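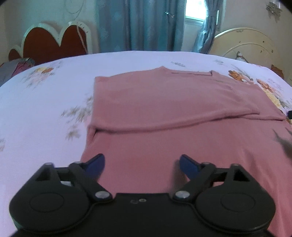
Kazimír Koubek wrote:

> Does anyone on the list still keep wool in cedar? I put everything away in
> January with cedar blocks in the drawers and now there are holes in two
> sweaters and a scarf. My sister swears by lavender. The man at Dvořáček
> wants to sell me a 900 watt steamer. I don't want to buy anything until I
> know what works. Also, is it safe to freeze hand-knits? The freezer is
> small and full of soup.

Kazimír – sorry, in a rush, packing the closet back up while I type. Short version: cedar won't save you. Smells nice. Mine was old blocks, never sanded, so pretty much just wood by then. Sanding brings the smell back for a while but I wouldn't bet a good cardigan on it.

Same for lavender. I had bags of it in the hall closet two winters running and still lost the elbows off a gray pullover.

Freezing is fine for hand-knits. Dry them first, properly dry, then zip bag, squeeze the air out. I leave mine in a full week, take them out for a day, then back in for another week. The bag stays shut untill it's back to room temperature or you get condensation on the wool. You'll have to eat the soup.

Don't bother with the steamer just for this. My neighbor has the Borkix one, used it on a coat, got a water mark down the front and the moths were in the lining anyway. Good for creases I guess.

What did work for me, more or less in the order I did it:

Emptied every drawer. Everything. Vacuumed the corners and the runners with the crevice tool, then took the vacuum bag straight outside.

Washed whatever could be washed, cool water, wool soap, flat on towels. They go for skin oil and food spots so the cleaner it is going in the better. The pink knit is folded on the bed now, my favorite, so that one gets its own bag.

Zip bags or boxes with a real gasket. The Atard boxes from the hardware place are OK but check the lids, two of mine were warped right out of the shop. Fold, don't hang, you know this.

Sticky traps, the pheromone kind. They only catch males so it's not a cure, but you find out early. Mine are Brorketti refills, order no. 903 if they still use the same numbers. Put one in the closet and one well away from it so you know which room is the problem.

Also look under the rug. And behind the piano if you have one, the felts are wool! Mine started in a bag of leftover sock yarn I'd forgotten about, not in the sweaters at all. Threw out the lot, some 249 grams of nice merino, still annoyed.

On the holes – is it ribbing or plain stockinette? If plain, duplicate stitch over a few strands of matching yarn and it'll hardly show. Put up the color and fiber, someone here will have a scrap. I have greens and a lot of oatmeal, no blues left.

Has anybody tried the little wasp cards? Saw them mentioned in an old thread but can't find teh thing now.

Back to the closet, will check mail after supper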